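Petholm

Search this blog Search

November 5, 2020

Does anybody need a meal plan?

I paid for one in September. The Trornholm plan, the one that has been following me all over the internet, comes as a booklet and a weekly email. It says a household that plans its dinners will save $500 by spring. Where that number comes from, the booklet doesn't say. I wrote to ask and got a coupon.

My first problem is with the shopping list. It assumes you own nothing. Week one had me buying cumin, rice vinegar and a bag of flour, all of which I had, and if you count those as "planned spending" then of course week two looks cheap. That's how you get a savings chart that slopes the right way.

My second problem is leftovers. Every plan I've read treats them as lunch. In my house leftovers are dinner, and lunch is toast. So by the middle of the week I was two meals behind, with a cabbage I had been told to buy and no night left to cook it.

I kept receipts. The month before, I spent $615 on groceries. On the plan I spent a little more, and I'm leaving out the booklet. Maybe a bigger family would do better. I doubt it, but I can't prove it from one kitchen.

The Ada method (free, on the Robichaud Foods site) is less bossy. You pick two dinners and leave the rest alone. I could live with that, though I'm not sure it needs a name. My grandmother did it without one.

What I'd like to see is somebody follow 3000 households for a year, with receipts, and publish the ones who quit. Until then I'll believe the savings when they show up in my checking account.

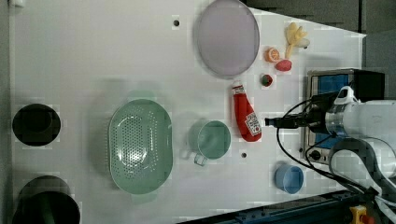
Toy bananas and a ketchup bottle.
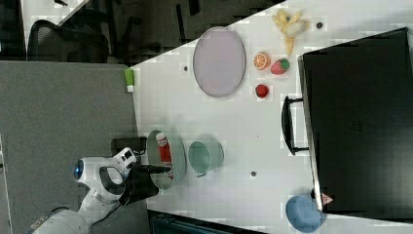 What I do now

I look in the fridge before I write the list. I buy meat when it's marked down and freeze it the same day. The cabbage got made into soup, which was fine. The booklet is on the shelf if anyone local wants it, and I'll throw in the coupon.

Share 14 Tweet 2 Pin 6

9 comments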